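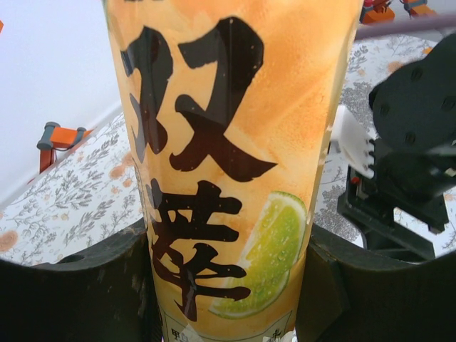
Llevo desde enero queriendo escribir sobre vasos. Sí, vasos, los de bebida para llevar, esos altos que se van estrechando hacia abajo y que casi todo el mundo tira sin mirar. Yo los miro muchísimo, y mi estantería de la cocina lo sabe.

El que me tiene enamorada este mes es naranja, de plástico, con un estampado que parece dado a brochazos, con manchas crema y melocotón por medio, y encima dos caracteres chinos enormes en tinta casi negra: 双萃. Los bordes de los trazos están rotos, como cuando el pincel va ya medio seco y la mano sigue tirando. Al lado del segundo carácter hay media rodaja de lima con sus gotitas en la pulpa, y el verde contra ese naranja me da una sed tremenda (¡y eso que no soy muy de lima!).

Pregunté en el taller de caligrafía de Plerarmont, al que voy cuando me deja el trabajo, y allí me sacaron de dudas. El de arriba, 双, quiere decir doble, o par. El de abajo, 萃, tiene que ver con reunir y también con extraer, y aparece en palabras como 萃取, extracción. O sea que juntos vienen a sonar a algo así como «doble extracción», aunque en el taller me avisaron de que con los nombres comerciales nunca se sabe, que muchas veces se eligen porque quedan bonitos. A mí me vale. Además aprendí que esa especie de tejadillo que lleva el 萃 es el radical de la hierba, el mismo de 茶, té, y desde entonces lo encuentro por todas partes.

Lo que más me gusta es que las letras no piden permiso. En muchos vasos el nombre va pequeñito en una esquina y el resto es dibujo: frutas, ositos, olas. Aquí los caracteres ocupan casi todo el frente, uno encima del otro, y el 双 tiene una cola en diagonal que se va larga, larga hacia la derecha. Intenté copiarla con mi pincel barato y me salió una lombriz. Gasté 13 hojas antes de conseguir algo que se pudiera enseñar, y lo enseñé poco.

También probé a hacer el fondo. Mezclé naranja con una pizca de ocre, dejé calvas y fui metiendo crema con una esponja vieja cuando la primera capa ya no manchaba los dedos. Si alguien se anima, que lo haga en papel grueso, que el fino se ondula una barbaridad. El mío lo compré en Shukla, la papelería de al lado de la estación, en un bloc de 18 hojas que me ha durado menos de lo que pensaba por culpa de la dichosa cola del 双.

Ya que estamos, varias me habéis escrito para preguntar cómo guardo los vasos sin que la casa huela a zumo rancio. Los enjuago en cuanto los acabo, agua templada y una gota de jabón, y con la mano, nada de estropajo, que a un vaso precioso de Sindis le dejé la cara hecha un mapa. Luego boca abajo sobre un trapo toda la noche. Y no los apiléis con el estampado rozando, poned una servilleta entre uno y otro. Los de forma cónica se quedan encajados con una facilidad asombrosa, y para separarlos hay que girar con paciencia (tirar a lo bruto acaba en raja, lo digo por experiencia).

¿Para qué los uso después? Pinceles, sobre todo. Y lápices, cucharas de madera, un esqueje de poto que lleva meses decidiendo si vive. A los que van a ser maceta les hago agujeritos en la base con una aguja caliente, con la ventana abierta, eso sí.

Quería contaros además que en Joltico, la tienda de segunda mano de debajo de casa, me han prestado el escaparate pequeño para poner unos cuantos durante el mes que viene. Estoy dudando entre ordenarlos por color o ponerlos todos mezclados. Si tenéis una opinión firme, contestad a este correo, que los leo todos aunque tarde en responder. Y si alguien tiene uno repetido con caligrafía de la buena, ¡cambio por dos de ositos!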